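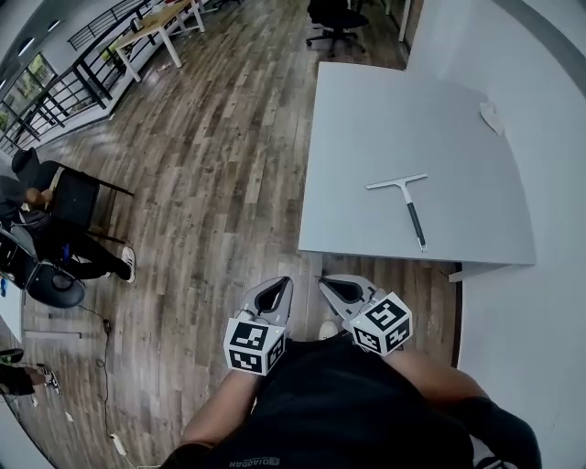
## Squeegee or cloth for the mezzanine tables?

**trinh_trinh**
We have pale grey tables upstairs at the office, smooth tops, and they show every smear. Spray and cloth has been the routine for as long as I've been here, and by mid-afternoon with the light coming in from the windows you can see the wipe marks from across the floor. I picked up a small squeegee with a white T-shaped head and a black and white handle, and I've started using it on the tabletops.

Questions for anyone who looks after a similar space:

1. Is there any reason not to use a window squeegee on a table?
2. What do you do with the water at the edge?
3. Same treatment for the wood table near the railing, or leave that one alone?

**mpastor**
I've done it for years on laminate benches at Garrido. It's fine. Use less water than you would on glass. A damp cloth first, then pull the blade toward you in straight passes and overlap each one a bit. Wipe the blade between passes or you just drag the line of dirt along.

For question 2, hold a folded towel under the near edge with your other hand. Stop short of the edge, then finish the last strip with the towel.

**Goico**
I don't agree. A squeegee is for glass. On a table you've got crumbs and grit, and the rubber picks up the grit and pushes it across the surface. I've seen tops at a site in Tovton with fine scratches all running the same direction, and that was the cause. Microfibre, two cloths, one damp and one dry. Takes the same amount of time.

**mpastor**
Grit under a cloth scratches too. You have to brush the crumbs off first whichever way you do it.

**Goico**
The cloth lifts some of it. The blade lifts none.

**sumeya_y**
We have 13 tables in the shared area and I've tried both. Squeegee is faster on the big plain rectangles. On anything with a rounded corner it leaves a wet crescent, so you end up going back with the cloth anyway. Trinh, your table looks rounded at the far corner, so expect that.

Please don't squeegee the wood one. If the finish has worn anywhere the water will sit in it and you'll get a grey patch. Barely damp cloth, then dry it.

Also check what you're spraying. If it's the citrus stuff, that leaves a film on its own and no tool will fix it. We went to warm water with a drop of dish soap and most of the streaks stopped.

**trinh_trinh**
It is the citrus stuff. I'll try the dish soap.

Sumeya, how much is a drop? I was using a capful in the bucket before and had suds everywhere.

**sumeya_y**
2 mL in 1000 mL of water. I measured it once and then wrote it on the bottle. A capful is way too much.

**maite_s**
Coming at this from the floor side. If you've got wood-look planks under there, watch the drips. The ones we had at Sadum swelled at the joins below the table edge where people were pushing water off the side. Took a few months to show. Put a towel down or keep to the cloth.

Are you doing the chairs as well? The wheels on rolling chairs will track any drips across the whole floor, and the marks dry a different colour.

**Goico**
That's another point for the cloth.

**mpastor**
It's a point for not flooding the table. I use a spray bottle on mist and I've never had a drip reach the floor.

**maite_s**
Fine, but whoever fills in when you're away won't be that careful. We had a written sheet and people still used the bucket.

**trinh_trinh**
Tried the dish soap mix this morning on one table, half squeegee and half microfibre. Squeegee half was clearer when I looked at it low against the light. The rounded corner did leave a wet mark like Sumeya said. No drips on the floor but I had a towel under it the whole time.

I'll keep the squeegee for the grey tables and cloth for the wood. Still want to know how often people replace the rubber.

**mpastor**
Flip it when it starts leaving lines, replace it when the second side does. Mine goes from May to spring.

**Goico**
Check it for nicks every time. Run your thumbnail along it.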